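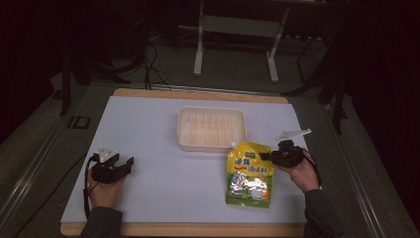 Visit to the Karance Handling Laboratory
Report by Beverley Bloxham, Nov 3, 2021

Members of the Sivent study group were received at Karance by Ladi Olaniyan, who leads the work on learning from demonstration. The purpose of the visit was to review the method used in the Flotlow project, in which packaging tasks are shown by a person holding a pair of hand-held grippers and the recorded motion is later used to train a two-armed robot.

The session we attended concerned a foil food pouch and a plastic tray. Each gripper carries a marker plate, from which its position is worked out. Dr. Olaniyan explained that foil was chosen in July, after the group found that policies trained only on rigid boxes closed the jaws too early on soft packs.

The result presented to us was limited but clear. Of 6 new pouch types, the trained policy handled 4 without further demonstrations. Both failures involved pouches lying flat against the work surface, where the jaws could not get under the edge.

Members asked whether operators differ in how they approach the pack. They do, and the laboratory now records 2 operators for every task. A written protocol will be sent to Sivent and to Carretero, which has asked to repeat the trial on its own line.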